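On Keeping the White Table Clear

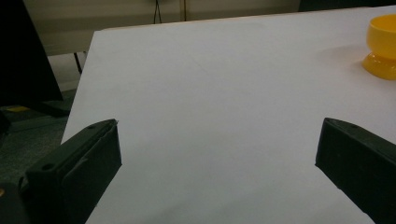
Photograph: the author. Workroom table and yellow cup, February 2025.

Readers of this blog will be aware that the shared workroom at Rulton has been under review for most of the summer. The shelving was dealt with first, then the drawers, and the large table was left until last. The present entry sets out the arrangement that now applies to the table, together with my reasons for preferring it and one or two matters that remain unsettled.

The table is white, with a smooth matte top. It was chosen for the room before my own involvement, and I was initially opposed to it. My view at the time was that a white surface would show every pencil mark and every ring left by a mug, and that a darker top would be more forgiving. I have since revised that opinion. A surface that shows marks is a surface that is wiped, and the standard of cleaning in the room has improved accordingly.

The principal change is that the table is no longer used for storage. Under the former arrangement it held a tray of stationery, the incoming post, a desk lamp that was seldom switched on, and a variable quantity of material awaiting a decision. Each of these items had some claim to be there. Taken together, they left a working area scarcely larger than a tea towel, and any person wishing to cut fabric or lay out a plan was obliged to move the lot to a chair.

All of it has been relocated. Stationery is held in the second drawer of the Nedovis cabinet. Post is placed on the hall shelf and is to be collected from there. The lamp has gone to the spare room, where it is at least next to a bed. Material awaiting a decision is given 7 days in a box beneath the window, after which it is filed or put out with the recycling.

The yellow cup is the single item permitted to stay on the table. It is plastic, with a rounded bowl and a wider, translucent foot, and bears a fair resemblance to an egg cup or a small goblet. Its assigned position is towards the back, on the right-hand side, well out of the way of sleeves. It is intended to receive pins, paper clips and the occasional stray button during a session, and is to be emptied at the end of the day. I had proposed a lidded tin for this purpose. The cup was preferred by the rest of the household on grounds of colour, and I accept that it is very easily found.

The following procedure applies at the close of each session.

Return tools and materials to the cabinet or the shelf. Empty the cup into the appropriate drawer compartments and return it to its position. Wipe the surface with a damp microfibre cloth, working from the back to the front, and dry it with a second cloth. Pencil marks that remain may be treated with a little bicarbonate of soda on the damp cloth. Scouring pads are not to be used, as a matte top will take on a shine where it has been rubbed and cannot readily be restored.

The full procedure requires 5 minutes, or 8 where glue has been involved.

Two matters are outstanding. The first concerns the cables that hang against the wall behind the table. They are thin and do not obstruct the work surface, but they catch dust and detract somewhat from the beige paintwork. I have considered adhesive clips, which I distrust on painted plaster, and a length of trunking, which would have to be cut to size and painted to match. Readers with experience of either are invited to write in.

The second concerns light. The wall beyond the table tends to look rather dull and greyish, and I should like to see it brightened without introducing a lamp to the tabletop and so undoing the work described above. A wall-mounted fitting from the Cirna range is under consideration. Its price is not modest, and the decision has been deferred until the autumn.

I was asked in response to a previous entry whether a table kept in this condition is pleasant to work at, or whether it feels somewhat clinical. In my experience it is pleasant. One arrives with the task in hand and sets it down. The Bondarchuk curtains, which had been postponed since before Christmas for want of a flat place to pin the hems, were completed in 2 afternoons.

A further entry will address the spare room, to which a number of things have lately been sent.

Recent posts
The Nedovis Cabinet: Drawer Allocation and Labels
Hemming the Bondarchuk Curtains
Shelving at Rulton: A Revised Layout
Microfibre Cloths and Their Laundering
Notes on the Cirna Wall Fittings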